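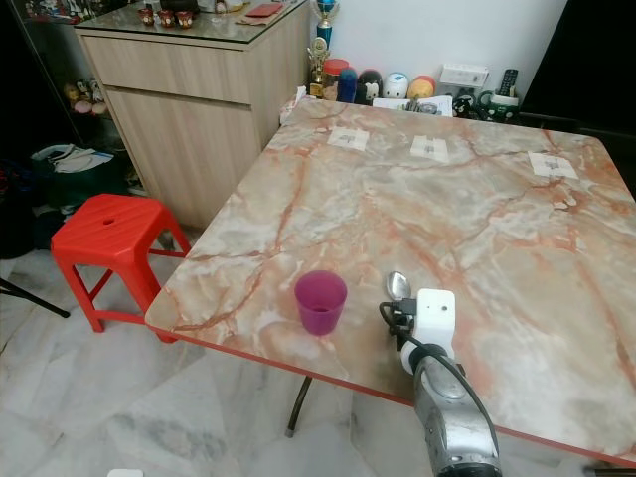 Rhodri Lougher asked at the last check-in whether the relabeling step is worth the hours it eats, or whether we could just collect more demos and get the same gain. Fair question, it's most of what this report is about. Short answer: worth it for thin objects, not clearly worth it for the rest. Longer answer follows.

Progress report, May
Tabletop grasping from few demonstrations (Perrin)
To: Rhodri Lougher, Clullemton
From: Simone Moura

Where we are

Data collection for phase 2 done. 700 demos total, all teleoperated, all in home-type rooms with the normal stuff left around. Of those, 200 have been relabeled by hand with the contact moment and the approach direction. The other 500 have only the raw trajectory and the gripper signal.

Objects are the same household set as phase 1: cups, spoons, lids, small boxes. No new objects added, even though Marcelino wanted bowls. Bowls move to phase 3.

Printed markers taped to the table at the start of each session, same as before. Marker check is now part of the startup script so we can't forget it (we forgot it twice in phase 1).

The method, quick version

Policy gets trained on everything first. Then a second short pass on the relabeled 200 only, with a extra loss on approach direction in the last part of the reach. That's it. No new network, no new sensors. Iolo's idea was that most failures come from the last few inches, so that's where the labels should go. So far the numbers agree with him.

Results

Best result is on spoons. Lying flat on a hard top they were our worst object by a long way in phase 1, fingers either skate over the handle or push it away. With the second pass the failure rate on spoons went from 19 percent to 7 percent. Same rooms, same start poses, same arm.

Cups: small improvement, inside the noise. I would not claim it. They were already fine.

Lids: no change. Still tipping when grabbed off center.

Boxes: slightly worse, if anything. Could be the second pass pulling everything toward a top-down approach, which suits flat things and not boxes. Oluwatosin is looking into it.

On Rhodri's question directly. We did run the comparison he wants, but only a small version: took out the relabels and put in the same number of person-hours of fresh raw demos instead. Spoons got a bit better, nowhere near 7 percent. One run, one seed. Needs repeating before anybody quotes it outside this report.

Problems

Glossy and patterned tabletops. Depth is bad on them, and the height estimate jumps around when there's strong light. Contact labels help a little because the policy leans less on depth at the end, but it is not a fix. We turned off the overhead light for some sessions and kept it on for others and I'd like to see both kept in the training set. Marcelino disagrees, wants the worst ones dropped. Not settled.

Cable. Loop on the side of the gripper head still snags on wide wrist rotations. Lost most of an afternoon to it at Memness. Now limiting wrist rotation in software, which also limits some of the grasps we would like to try. Longer cable ordered. A proper strain relief would be better, no time for it yet.

Relabeling is slow and boring and the labelers drift. Oluwatosin and I disagreed on the contact moment more than I expected, mostly on spoons, where it's hard to say when the finger has the handle and when it is only touching the table. We wrote down a rule (first step where object moves with gripper) and redid the early ones. Aggreement is much better since.

Toker, the labeling tool, crashes on long episodes. Workaround is to split them. Iolo has a patch, not merged.

Spending

On plan. Travel a bit under, labeling hours a bit over, they come out even. No request for extra money this period. Might ask to move what is left of travel into labeling for phase 3, will send that seperately with the numbers.

Next

Repeat the raw-demos-vs-relabels comparison properly, several seeds, all four object types. This is the priority, and it decides how we spend phase 3.

Fix or explain boxes.

Try labeling only spoons and lids and leaving cups alone. If cups don't need it we save a lot of hours.

New cable on, wrist limit off, rerun the wide-rotation grasps.

Write-up: Iolo has the methods section drafted, results section waiting on the comparison. Don't want to submit anything with one seed in it.

Needed from you: a yes or no on keeping the Memness rooms for phase 3. They need to know before we can book the arm time.

Raw logs and the per-object tables are in the shared folder under Perrin, phase 2. Lids table is missing the last session, will add tonight.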